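Home Projects Reports Partners Contact

Progress report to the Demchenko fund, 2022-03-27
Prepared by Yaroslav Derkach, Skavex, Millorville

The money is mostly where we said it would be. We asked for 2,000 recorded grasps per finger design and we have them for the ribbed pads. The smooth pads stand at 109, and then the glue let go. Danylo Koval has reordered the glue and has opinions about the supplier.

We are comparing 3 finger designs on the hand-held grippers before anything gets bolted to the Darkent arm. The ribbed pads held on in 88 percent of lifts. Most of the misses were on plush, which folds up politely between the fingers and then leaves. Fruit has been dull in the best way. Rubbery toys were expected to be easy and were left until last, a decision I defended at the time. 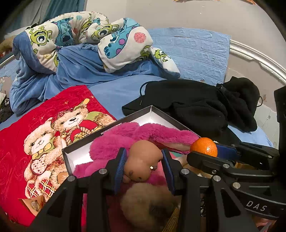 Two-handed work is slower than the plan allowed. Operators tend to fix on one hand and let the other drift, so we now score each gripper separately and the totals look worse. They are also correct, which Danylo considers a fair trade.

Still open: the third finger design, which exists as a drawing, and the wrist mount, which exists as an argument. We expect both by September. No extra money is requested, apart from the glue.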